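Home | Facilities | Meetings | Calendar | Contact

Minutes - Open Day Working Group
Meeting held July 7, 2023, Skatside building, meeting room 2
Chair: Mirjam Zwahlen
Minutes: Aurelio Villalobos

1. Previous minutes
Approved with one correction. Item 4 should read "Punetti site," not "Punetti line."

2. Attendance at the open day
Registration closed at 200. Check-in recorded more than that, as walk-ins were admitted after lunch. Visitors were taken through in groups of 27, which was too large for the second room. Groups at the back could not hear the operator. Agreed to cut the group size for the September visit and to use the portable speaker.

3. Schedule
The first tour left nine minutes late. The delay carried through to the afternoon and the Hakow delegation lost its question period. Zwahlen has written to Hakow and offered a separate session. No reply yet.

4. Safety
No incidents. The floor tape on the visitor side had lifted in two places and was replaced during the break. Bansal asked whether the emergency stop should be shown to visitors at the start of each demonstration. Agreed that it should, and that the operator will point to it before enabling the arms. The wording goes into the operator script.

Parking: the sign at the north gate pointed the wrong way. Facilities informed.

5. Two-arm serving demonstration
The station was set up as a snack counter, with a serving tray in the middle and stock on racks, trays and stepped stands on the tabletop. Villalobos reported on the layout. The main points:

- Items are placed at different heights and angles on purpose. The stepped stand is the harder area for the grippers and should not be simplified for visitors.
- The two-tier bottle rack stays behind the serving tray. Six bottles is the full load.
- Cable routing at the front edge of the table is to be reviewed before September - the present arrangement was accepted for the open day only.
- Packaged goods are to be replaced from the same product list, so that sizes do not change between sessions. 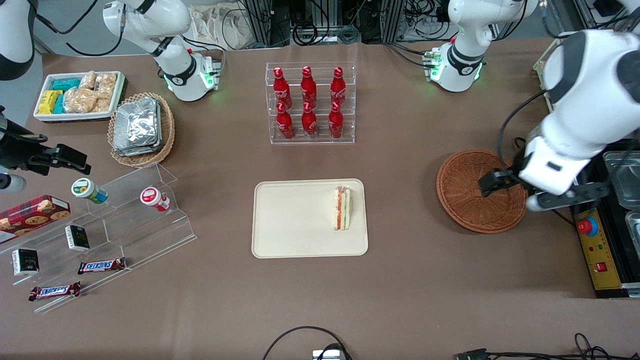

Zwahlen said the demonstration ran too long without commentary, and that visitors left before the end of a cycle when they did not know what the arms would do next. She asked for a short spoken outline before each run and a printed task list on the visitor side. She would also accept fewer tasks per group. Villalobos preferred to keep the task list as it is and shorten the introduction in the first room. Left open - both versions to be tried at the rehearsal.

6. Actions
Operator script, with emergency stop wording: Villalobos
Cable routing review: Villalobos
Revised group size and tour times: Zwahlen
Follow-up with Hakow: Zwahlen
Quote for seven visitor barriers: Bansal

7. Next meeting
To be set once the Punetti site confirms its visit date in September.

Related items
Open Day: Directions and Parking
Visitor Rules for Demonstration Areas
Minutes of the Previous Meeting
Skatside Room Booking

This site uses cookies to remember your settings. Accept | Manage preferences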